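Service charge apportionment: floor area against equal shares

November 2018

I have owned a flat at Pinham since February, and most of my reading over the summer has been service charge accounts. This post sets down how the charge is divided between flats there, how it is divided at a second building I looked at before buying, and what difference the method makes to the figures. It may be of use to anyone comparing two leasehold flats at the same asking price.

Pinham has 60 flats on one freehold. The lease says each leaseholder pays a "fair proportion" of the annual cost and leaves the method to the landlord's surveyor. In practice the surveyor has used floor area from the start. Lalter, the other building, has 79 flats, and its leases fix an equal share for every flat whatever its size.

Equal shares are easy to check. You divide the total by the number of flats and compare the answer with the demand. The drawback is that a studio pays the same towards the roof as a flat with two bedrooms, and this shows up in resale prices for the smaller units, where the charge can be a large fraction of the rent a landlord could hope to get.
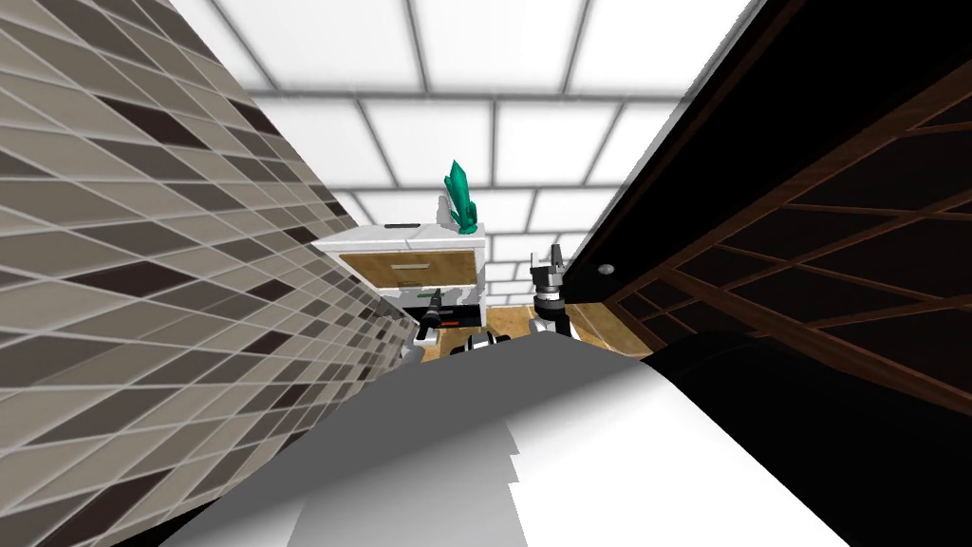 Floor area needs more care, and the first question is which area. There are at least two in common use. Gross internal area is measured to the inside face of the outer walls and includes internal partitions. Net internal area leaves out partitions, and depending on who does the measuring it may leave out bathrooms and hall cupboards as well. The two give different percentages for the same flat. A flat with a lot of small rooms does better under the net figure; an open-plan one does worse.

The schedule at Pinham does not say which was used. I asked the managing agent, Rønning, and was sent a copy of the original survey, which has a column headed "area" and no notes. I then measured my own flat both ways. The gross figure matched the schedule closely. The net figure did not, so I am treating the schedule as gross.

The second question is whether every cost is split in the same way. Pinham has 3 schedules:

Schedule A, estate costs: grounds, gates, outside lighting. All flats contribute.
Schedule B, block costs: stairs, lift, entry system, internal cleaning. Flats in that block only.
Schedule C, parking: leaseholders with a space only.

This is sensible, but it means the single percentage quoted in the sales particulars is of little use. Mine was the Schedule A percentage. The Schedule B percentage is a good deal higher, as the costs are shared among fewer flats, and lift repairs fall under B.

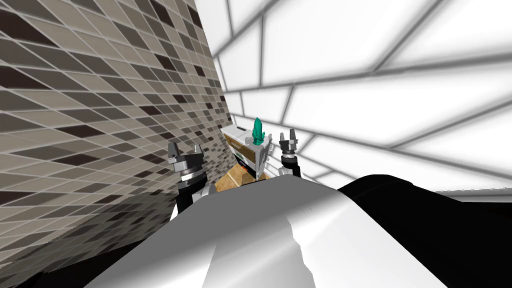

Ebony Partington, who has handled several lease variations and kindly read a draft of this, raised a point I had missed. Where percentages are fixed in the leases, they ought to add up to one hundred, and quite often they don't. If they come to less, the landlord cannot recover the whole cost and may be slow to carry out works. If they come to more, the leaseholders are overpaying between them. Either can usually be put right by varying the leases, though it takes time and somebody has to pay the legal costs. She suggests asking for the full table of percentages before exchange and adding it up. I did this for Pinham's current schedule and it comes to one hundred within rounding.

Reserve funds follow the same split. A buyer should ask for the balance, the yearly contribution and the date of the next external decoration. Roughly £2000 a flat was held at Lalter when I viewed. Without the works programme next to it, that figure could be generous or far too small, and the seller's agent did not have the programme.
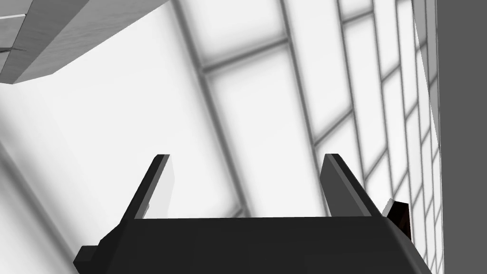

One further matter is conversion. A former shop unit at Pinham was turned into a flat after the original survey, and for a while it paid under a separate commercial clause. It has since been added to Schedules A and B, and all the other percentages dropped slightly. Anyone working from old sales particulars will have the earlier figures. The date of the schedule should be on its front page; if it isn't, ask.

I am still waiting for last year's certified accounts. I have also requested the schedule for Wosside, a smaller building under the same agent, where the split is said to be by rateable value. If it arrives I will put the workings in a separate post.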